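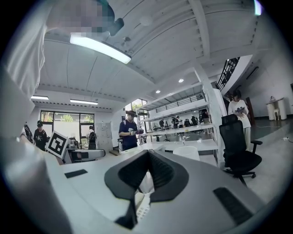
White ceiling with exposed beams and panels at the Gidard Center, Brurodow.

The Gidard Center for Adult Learning will extend its evening program from June, following approval of a revised operating budget by its governing board.

Under the new schedule, the center will remain open until 9 p.m. on weekday evenings during the teaching term. Classes currently end in the late afternoon, apart from a limited number of language courses.

The extended program will provide 660 places in its first term. Courses in English, basic accounting, reading and writing, and everyday math will be offered, together with preparation for the high school equivalency exam. Enrollment will be open to all adult residents of Brurodow and the neighboring district of Nollano.

Center director Katalin Barta said that demand for later classes had been rising for several years.

"Many of our students work during the day or look after children until early evening," she said. "They have asked for classes they can attend regularly, and the present timetable does not allow for that. The board has now given us the means to change it."

The decision follows a written survey of current and former students, to which more than 1,000 people replied. A majority of those taking part said they had given up a course, or had not applied for one, on account of class times. Transportation was the second most common difficulty, with residents of Nollano reporting long waits for buses after the end of the working day.

In response, the center has reached an agreement with Sleiman, the bus operator serving both districts, for a later departure from the stop on the north side of the building. The service will run on teaching days only and will be subject to review at the end of the first term. Regular fares will apply, and student passes issued by the center will be accepted.

Yvette Ouellet, who heads the language department, said teaching staff had been consulted on the new hours before the budget was submitted. Evening work will be assigned by agreement, and instructors who teach the last class of the day will not be scheduled for the first class the following morning. Additional part-time positions in English and math will be advertised shortly.

Tuition will remain at its present level for the coming year. Students receiving public assistance will continue to pay a reduced rate, and the existing hardship fund – which covers books and exam fees – will be open to evening students on the same terms as those attending by day.

The board also approved longer opening hours for the reading room and the advising office. Advisers will be available by appointment throughout the evening. The registration desk will keep its present hours, although applications may be left at the front desk at any time while the building is open.

Board member Norbert Orbán welcomed the approval but noted that funding for the additional hours had been confirmed for 3 terms only. A report on attendance, course completion and costs will be presented before any further commitment is made.

"We wish to see that the places are taken up and that students are able to finish what they start," he said. "The program will be judged on that basis."

Registration will open first to students already enrolled at the center and then to new applicants. Those who have not studied in the past year will be asked to complete a short placement interview in their chosen subject. Applicants who left a course before completing it may ask to have earlier work taken into account.

Questions about the evening program may be directed to Margit Jakab at the advising office. Printed course lists are available at the front desk and at the public library in Nollano.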